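Paper cups: how a flat sheet holds a drink
Written by Piyumi Debnath for the Flumthorpe Young Makers pages

Contents
What is a paper cup made of?
Why doesn't it leak?
How a cup is made
Why is it that shape?
The rolled rim
Try it yourself
What happens to old cups?
Words to know

What is a paper cup made of?

If you leave a page from your exercise book in a puddle, it goes soft and falls apart. A paper cup is made of paper too, but you can fill it with water and carry it across a room.

The paper in a cup is thicker than the paper in a book. It is sometimes called cupboard, or cup stock. Like most paper, it starts as wood. The wood is broken down into tiny threads called fibres, which are mixed with a lot of water to make a mush called pulp. The pulp is spread out flat, pressed and dried. When it dries, the fibres cling to each other and make a sheet.

Why doesn't it leak?

Water can creep into the gaps between the fibres. When it does, the fibres let go of each other and the paper turns to mush again. To stop this, the inside of the cup has a very thin coating. In most cups this is a kind of plastic. Some cups use a coating made from plants, and a long time ago wax was used.

The coating is so thin that you can't easily see it. Rub the inside of a clean cup with your finger and then rub the outside. The inside usually feels a little smoother.

How a cup is made

A cup has two main parts, the side and the bottom.

The side is cut from a big sheet. You might expect it to be a rectangle, but it is curved at the top and the bottom, like a slice of a very wide ring. A machine wraps this shape round a metal block until the two edges overlap. The edges are heated, the coating melts a little, and they stick together. This join is called the side seam.

The bottom is a circle of the same sort of paper. It is pushed up inside the side piece, and the lower edge of the side is folded over it and pressed hard. Turn a cup over and you will find that the circle sits a little way up inside, so there is a small wall of paper all the way round it. The cup stands on that wall.

Last of all, the top edge is curled over to make the rim.

At the Miah cup works near Flumthorpe, one machine can make 2840 cups in half an hour. The people who work there check cups from each batch by filling them with coloured water and standing them on white paper. If a cup leaks, the paper shows it.

Why is it that shape?

Most paper cups are wider at the top than at the bottom. We say that the sides taper.
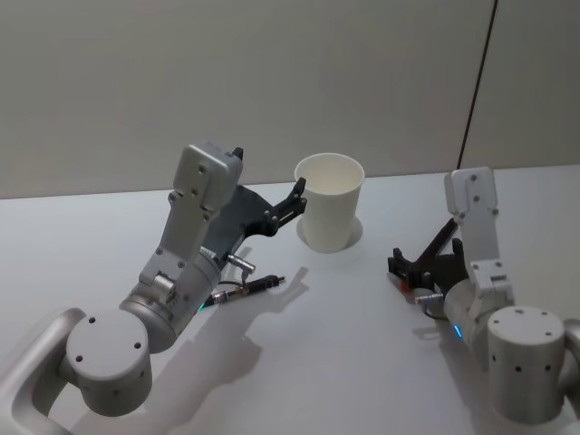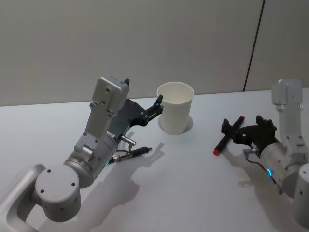
A plain white paper cup, wider at the rim than at the base.

One good thing about tapered sides is that cups can be stacked. Each cup slides down inside the next one and stops near the rim. If the sides went straight up and down, a cup would not fit inside another cup of the same size, and a box of 2000 cups would have to be enormous.

The shape helps with holding, too. Your hand makes a ring around the cup. If the cup starts to slip down, the wider part reaches your hand and gets wedged there.

There is a drawback. A tall cup with a narrow base tips over more easily than one with a wide base. Cup makers have to choose a size of base that is narrow enough to stack and wide enough to stand up well.

The rolled rim

Look closely at the top of a paper cup and you will see that the edge is rolled outwards into a little tube. The roll makes the top of the cup stiff. It also gives you a smooth edge to drink from, and it gives a lid something to grip.

Try it yourself

You will need:
3 paper cups, all the same size
scissors
a jug of water
a washing-up bowl
a grown-up to help with the cutting

1. Leave the first cup as it is.
2. Cut the rolled rim off the second cup. Go slowly, as the rim is tough.
3. Gently squeeze the tops of both cups with your finger and thumb. Which one bends more?
4. Stand both cups in the bowl and fill them nearly to the top. Try to lift each one by holding it close to the top edge.
5. Take the third cup and cut down the side next to the seam. Then cut all the way round, just above the bottom, and open the side piece out flat. What shape have you got?

Draw round the flat shape on a sheet of paper if you want to make a cup of your own. It won't hold water, but it will hold raisins.

What happens to old cups?

Paper can be recycled by turning it back into pulp. Cups are harder to recycle than newspapers because the coating has to be taken off the fibres first. Special machines can do this, but not every recycling centre has one. Some shops and stations have a bin just for cups. Empty out any drink before you put yours in.

You can use a clean cup again at home. Poke a hole in the bottom and grow cress or a bean in it. February is a good time to start a bean on a warm windowsill.

Words to know

Coating: a thin layer that covers something.
Fibre: a tiny thread. Paper is made of lots of them.
Pulp: a wet mush of fibres.
Seam: the place where two edges are joined.
Taper: to get narrower towards one end.

Next: Why is cardboard wavy in the middle?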